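Peltcombe Canvas Apron, Long
Item 449
Color: Bark
In stock, ships from our Hillgate shop

I wore the first one of these for a whole winter before I let anybody buy one, and I still have it (it's on the hook behind the register, go ahead and touch it if you come in!). It started as a gardening apron. Then I wore it to refinish a door, then to bake, and after that I quit pretending it was for one thing.

The canvas comes from Ciltex and it's stiff out of the bag. Really stiff, like it could stand up by itself. Wash it cold two or three times and hang it up, please don't put it in the dryer, the straps will shrink and you'll be writing to me about it. By November mine was as soft as an old shirt.

The straps cross in back, so nothing pulls on your neck. I hate neck loops. Adoración Cantero cuts and sews every one of them and she talked me into the wider strap, and she was right, as she likes to remind me.

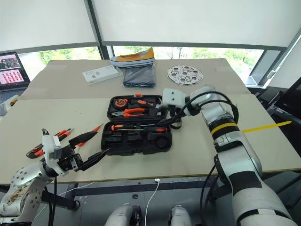
Pockets! There's one on the chest for a pencil and a phone, and two big ones at the hip that are sewn down the middle so things don't slide around and bang on your knees. The right one has a narrow slot for a screwdriver or pruners. Waltraud Lehner wrote to ask for a towel loop, so now there's a towel loop, on the left.

One size. The straps adjust a lot, and it fits me at five foot two and it fits Sixten in the stockroom, who is enormous. On me it hits below the knee. If you want it shorter, get the Iglesias, same canvas, no chest pocket.

Price: $70
Washing: cold, line dry
Returns: 30 days, unwashed

We made 300 in this color and the next batch gets cut on 12th August. If you'd like it in green, send me a note and I'll put you on the list, I'm still arguing with Adoración over which green.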